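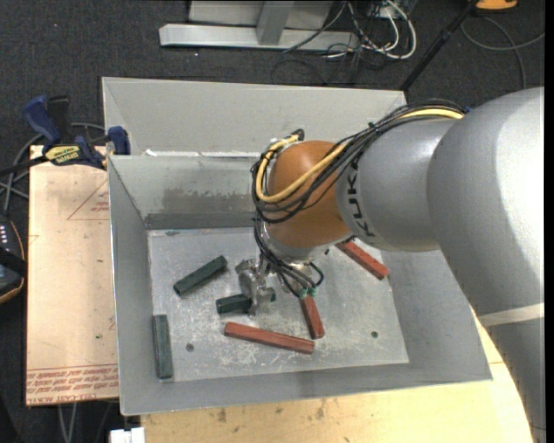
Selon Ruoxi Wan, une cellule robotisée vieillit d'abord par ses câbles, et tout le reste (les réducteurs, la commande, les capteurs) vient bien après. La phrase m'était restée en tête sur la route de Jondcombe, et je l'ai répétée à Peiyu Lu à peine mon manteau posé. Elle a ri, puis elle m'a emmenée directement devant le poignet du robot.

Par Nadège Sabatier
Janvier 2020
46 partages
2 commentaires

Rechercher dans les entretiens OK

« Ruoxi a raison, mais elle dit ça de tout le monde », commence Peiyu en tirant un tabouret. Le bras est un KUKA, gris argent avec un poignet orangé, et il passe ses journées à prendre des blocs verts et rouges dans un bac en tôle, à les reposer, à les reprendre. Le projet s'appelle Pandura. On y étudie la saisie d'objets en vrac, et Peiyu en tient la partie dont les articles parlent peu, c'est-à-dire tout ce qu'il faut resserrer, nettoyer, recaler et parfois remplacer pour que les autres puissent faire leurs essais.

Elle me montre le faisceau, des câbles noirs et un jaune plus épais qui contournent l'articulation. « Regardez la boucle. Il faut du mou, sinon ça tire quand le poignet tourne, et il n'en faut pas trop, parce qu'une boucle trop généreuse finit toujours par aller se promener dans le bac. Le bon réglage, je l'ai trouvé en faisant tourner l'axe très lentement, d'une butée à l'autre, avec la main sur l'arrêt et les yeux sur les câbles. Ça prend une matinée. Boyang trouvait que c'était long, et puis il a dû refaire un connecteur lui-même, en juillet, par la chaleur qu'il faisait ! »

Boyang Bai, penché sur son écran à l'autre bout de la salle, confirme d'un grognement. Le connecteur en question avait pris du jeu, et la panne n'apparaissait que dans certaines positions, ce qui est à peu près la pire sorte de panne. Ils ont cherché dans le programme, puis dans l'alimentation, puis de nouveau dans le programme. « Deux semaines, soupire Peiyu. On soupçonne toujours le logiciel, c'est humain, il est plus facile à modifier. Maintenant, quand un signal disparaît, je prends d'abord le câble entre deux doigts et je le bouge un peu. »

Je lui demande à quoi ressemble une journée ordinaire. Elle réfléchit, se lève pour mettre de l'eau à chauffer, revient. Le matin, elle commence par la pince. Elle essuie les doigts au chiffon sec, contrôle le serrage des vis, fait une ouverture et une fermeture à vide. « J'écoute. Une pince en bonne santé a un bruit net. Si ça traîne à la fermeture, je démonte. » Viennent ensuite les flexibles, sur lesquels elle passe la main pour chercher un pli, et les raccords, qu'elle vérifie un par un.

Et le bac ? Je m'attendais à ce qu'on parle peu du bac, et nous y avons passé un bon quart d'heure. Le fond est tout rayé, les parois ont leurs traces d'usure, et Peiyu y tient beaucoup. Yuzhen Fu avait proposé de le changer contre un neuf, commandé chez Cemside, et elle a refusé poliment, puis moins poliment. « Une tôle neuve brille autrement. Il aurait fallu reprendre tous les réglages de vision, pour avoir les mêmes rayures au printemps. Ce que je surveille, c'est la position. Si le bac glisse d'un rien sur la table, le robot descend à côté, ou il appuie un doigt contre la paroi, et là je ne suis plus contente du tout. »

Elle recale donc le bac après chaque choc, à vitesse réduite, en amenant la pince sur des repères. La méthode tient sur une feuille, rangée dans le tiroir avec les clés Allen. Même rigueur pour ce qui touche au bac : elle passe la main sur le serre-joint bleu et noir, posé sur un panneau beige imprimé de rouge, et lui redonne un quart de tour. « Vous voyez, je ne peux pas m'en empêcher. »

Il y a aussi le carnet. Peiyu note tout à la main, au crayon, depuis environ 12 ans et bien avant Pandura : les graissages, les bruits, les pièces changées, l'humeur de la commande au redémarrage. Boyang a tout de même obtenu que les pannes soient recopiées dans un tableau partagé, et elle s'y plie, avec un peu de retard (le thé, dit-elle, le retard vient du thé).

Avant de partir, je veux savoir ce qu'elle conseillerait à un atelier qui reçoit son premier bras. Elle regarde le poignet un moment. « De garder des câbles d'avance. Et de laisser la personne qui l'entretient le conduire aussi, à la main, doucement, toutes les semaines. On apprend beaucoup à cette vitesse-là. » Puis elle m'a resservi du thé, et nous avons encore parlé de graisse jusqu'à l'heure de mon train.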